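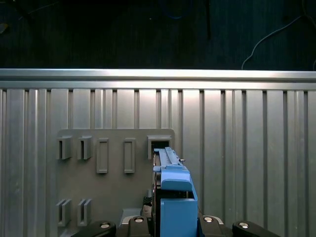
What is a drive caddy? It's a plastic carrier that holds a hard drive inside a desktop computer, so the drive can go in and come out with little fuss.

I got hooked on caddies while fixing up old office desktops (there are worse hobbies!), and a lot of them are blue. The color makes the part you're meant to grab easy to find in a dark case. 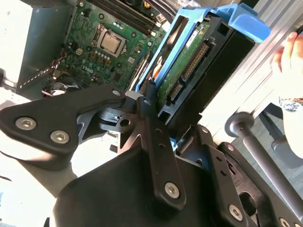 Rimby Hardware Wiki – maintained by the Pestthorpe Desktop Repair Club

A caddy grips the drive along its sides and slides into a bay. The drive has two connectors, a long one for power and a short one for data, and I always unplug both before I pull. Some people call the carrier a rail or a sled, and our parts list at Pestthorpe uses all three, which drives me nuts. 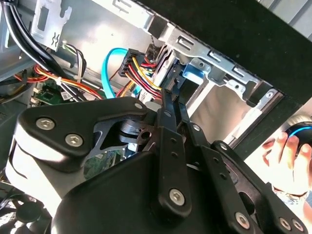
Cables are where I lose the most time. Power wires come in bundles that love to snag on the bay, so I move them aside first – gently, by the plug and never by the wire. See also: Drive cage, SATA cable.

Storage

Our club wiki lists 190 caddies by case model. I like wall panels with molded holders for keeping parts off the bench. 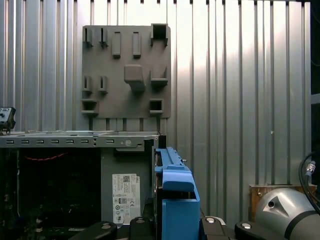 Wall panel with molded holders, open tower and blue drive carrier.

Page last checked Sat 30 June. The Texier list still needs sorting.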